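I went to Purkbridge in October to talk money, and Esben Grímsdóttir had her spreadsheet open before I'd found a chair. She runs the sorting project at Kamance (circuit boards, sensors, wiring, all the fiddly stuff) and she'd been fighting over one budget line for 13 weeks: one arm or two?

"Everyone prices the arm," she told me. "Then you need grippers, spare cables, a decent table, bins..." Her bins line had 292 plastic bins on it. I laughed. She didn't!
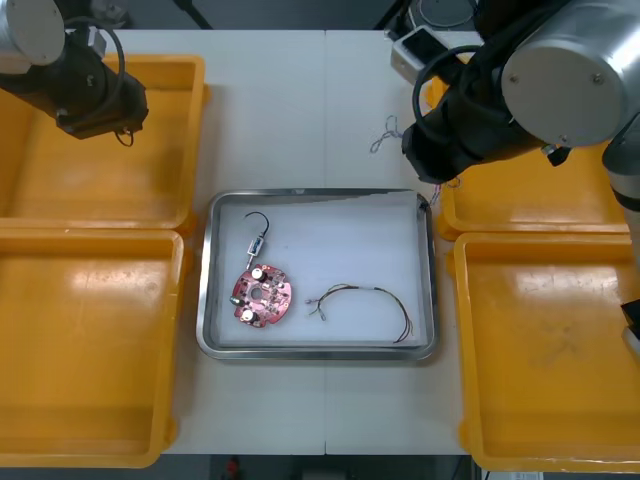

My own advice, after a year of asking people like Esben, is to put the second arm in the first quote, even if you end up crossing it out. Ketilsson quoted her both ways and the paperwork took an extra afternoon. Adding one later at Veddale meant a new table and a very grumpy Gunnlaugur Overgaard. And ask about training days – his quote left them out completely.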